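Dromex bedside table, single wide drawer, dark grey-brown finish

Bought to stand beside a low bed in a guest room, replacing a Doucette unit whose runners had failed. Delivered assembled apart from the feet. Stated load for the top is 20 kg, which I have not tested.
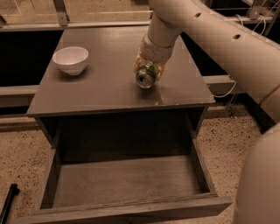 Arine, August

The top is flat and square, with no raised lip. A small bowl and a drinks can fit with space to spare, though a can laid on its side needs watching, as nothing at the edge will stop it rolling. The top overhangs the body slightly at the front.

With the drawer pulled fully open the whole base panel can be reached. The grain is visible on it and the front panel is thick. On the dark finish, wear shows first along the upper edge of that panel, where it looks lighter.

On a hard speckled floor the table moved 2 mm when the drawer was shut firmly. Felt pads made this worse; rubber ones cured it. Price at Vustier was 160, delivery extra.

Four out of five. One mark off for the feet, which arrived with the wrong screws.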